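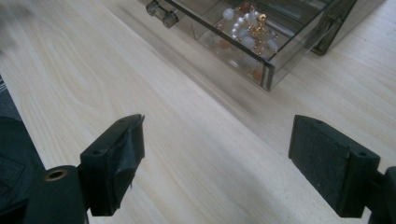 Figure 3. Transparent, smoke-tinted storage box on a light wood-grain surface.

3.2 Stimulus materials

The study asked whether people retrieve small household items faster when the container lets them see its contents before opening it. Three container types were compared: opaque, frosted and tinted transparent. The tinted type (Figure 3) was included because earlier work on visual search in the home has treated transparency as all or nothing, while many containers sold for desks and bathrooms fall between the two. Outer dimensions were matched across types to within 5 mm.

Items were drawn from the Vustis household list, which groups common objects by size and frequency of use. We excluded anything sharp, perishable or longer than the shortest compartment. Each container held 20 items per trial, one of which was the target. Target position was balanced across compartments, and no target appeared in the same compartment on consecutive trials.

Participants were recruited at two sites, Skollevberg and Strickland. Sessions at Strickland were run by Soltani, who also trained the second experimenter. After removal of trials in which the target was dropped or the wrong item was named, 3,327 trials remained for analysis.

Search time was measured from the spoken cue to first contact with the target. Opening time was recorded separately, as lids and drawers differ in how much they slow the hand and would otherwise be confounded with visibility. Both measures were log-transformed before model fitting. Following Oketti's procedure, participants rated the perceived tidiness of each container on a 4-point scale at the end of the block. Ratings were not used to exclude trials.

Dividers were left in place in all conditions. A pilot without them produced overlapping items and unstable search times, particularly for flat targets such as hair clips and stamps.
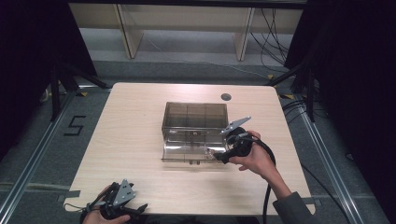

3.3 Statistical analysis

Search times were analyzed with linear mixed models, with container type and site as fixed effects and random intercepts for participant and target item.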